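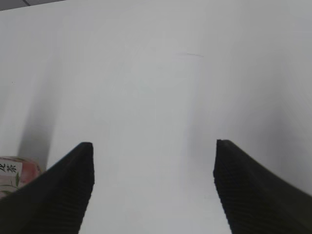

Bright white surface, close up.

Kudance Matte Board Paint, white. By Luklow. 46 oz can, covers a desk top or small shelf in 3 coats. Low odor, soap and water clean up. Sand first, wipe the dust off, then roll it on thin. Dont skip the sanding on old varnish!! Let it sit overnight between coats.

Also in Skornero gray, same can size. Back in stock February. Item no. 597. Ships from our Nutsugah store, ground only, no air. Roller and tray sold seperately. No returns on opened cans.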